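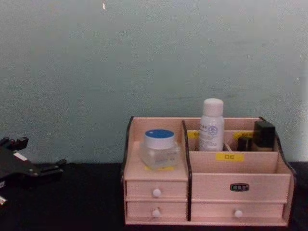 Otakar Vaněk wrote to us in April to say that the top of his dresser had been a mess for years, and that he had blamed the dresser. He put the jars up top, the small things in the drawers, and stuck a label on each spot so the rest of the household would know where to put things back. He also asked if we could sell the drawers separately. We can't at present, but we do keep replacement knobs.

About Skonmont

Skonmont sells desktop organisers and other small storage for bedrooms, bathrooms and desks. We work from a shop and packing room at 61 Borner Street, Drotcombe, with the shop at the front and everything else behind it. We started with a market table of pencil trays and moved to cosmetics storage when customers kept asking for something deep enough to stand a jar in.

Our range is small on purpose. A few shapes, a few colours, and parts we can replace. Most of what we sell is meant to sit on a tabletop against a wall, so the back is high and the sides come down towards the front. You can see what you own and reach it without knocking over the row in front.

What goes where

People often buy an organiser and then fill it in the order things come to hand. After a fortnight it is full and they still can't find the nail scissors. We suggest sorting first. Put everything on the table, group it by how often you use it, and only then start filling compartments.

Daily jars and bottles go in the open section at the top. Things that roll, such as lip balms and pencils, go in a drawer. Spares go in the lowest drawer, or in a cupboard somewhere else altogether. If a jar is nearly finished, don't give it a permanent place.

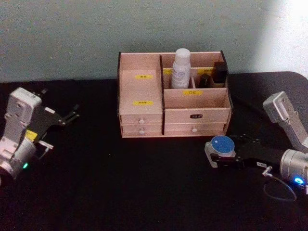
Skonmont Storage and Labelling Team

We look after samples, labels, spare parts and the questions that arrive through the shop. The organiser with pinkish wood and darker edges is the one we get asked about most. It has open compartments on top and drawers underneath, two narrow ones on the left and two wide ones on the right, with yellow labels on the left section and on the slanted front panel to the right.

Labels are a large part of our work. We print them short. One or two words will do, and a label that says "creams" lasts longer than one that names a particular cream. Wipe the wood with a dry cloth first, press the label down from the middle, and leave it overnight before you handle it. To take one off, warm it with a hair dryer on low and peel slowly from a corner.

The team also runs a sorting hour at the shop from 10 am on the first Saturday market morning of each school term. Bring one drawer's worth of things. Places are free but the table only seats so many, so please put your name down at the counter.

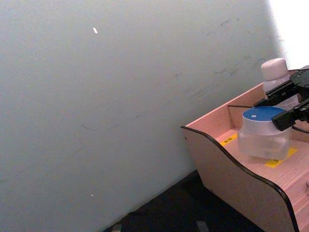

Curved sides are a pain to dust, according to one comment left in the shop book, and a straight box would be easier. It's a fair point. We do have a straight-sided version, the Fukuda, at $52, and it suits people who want to stack a second unit on top. The curved side leaves more room for your hand when you are lifting out a jar, and we'll keep selling both.

Care

Wipe up spills as soon as you notice them, especially around the edging. Don't soak the wood or use bleach on it. Drawers that stick can be helped with a rub of candle wax along the runners. Knobs work loose over time and need a turn with a screwdriver from inside the drawer front.

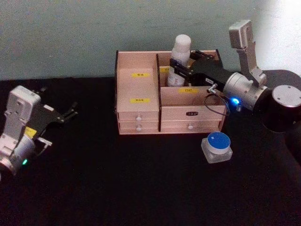

White plastic bottle in the right-hand compartment, Drotcombe.

Tall bottles need a compartment with some depth to it. Before ordering, measure your tallest bottle with the pump or cap on, and check it against the sizes on the product page.

Orders and visits

The shop is open from 9 am to 4 pm on weekdays. Delivery within the Drotcombe area is free on orders over $99. Organisers can be returned within 20 days if they haven't been labelled. For spare knobs, edging strip or blank label sheets, ask at the counter or write to the team with the name of your unit and a photo of the part.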